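Protokoll Ordnungsrunde Büro Atdale, 21.10.25

Ich schreibe wieder mit, also bitte Nachsicht! Die Punkte aus dem August sind durch, bis auf den Kleinkram auf dem weißen Tisch. Handyhüllen, Kabel, Adapter - alles soll in die durchsichtigen Boxen, und wir haben mit den Hüllen angefangen.

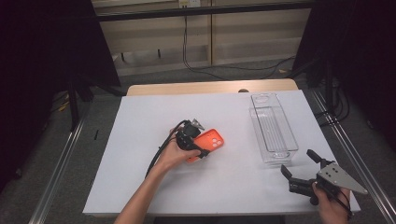 Aus der Runde kam gleich der Einwand, die Boxen seien für Hüllen viel zu schmal, man solle lieber die flachen von Doherty nehmen und die langen für Stifte behalten. Wir haben ein bisschen hin und her geredet (länger als geplant, ich gebe es zu) und bleiben erst mal bei den langen. Bestellt werden 12 Stück, Regal 37, Etiketten kommen vorne unter den Griff.

Orange Hüllen bekommen eine eigene Box, das wollte ich unbedingt drin haben!

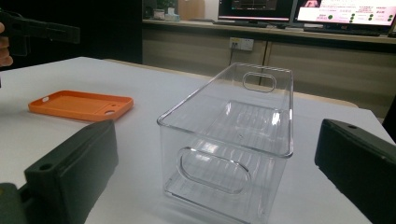 Die übrigen Farben sortieren wir beim nächsten Mal, ebenso die Kiste aus Promonton. Offen ist noch, wer die Etiketten druckt.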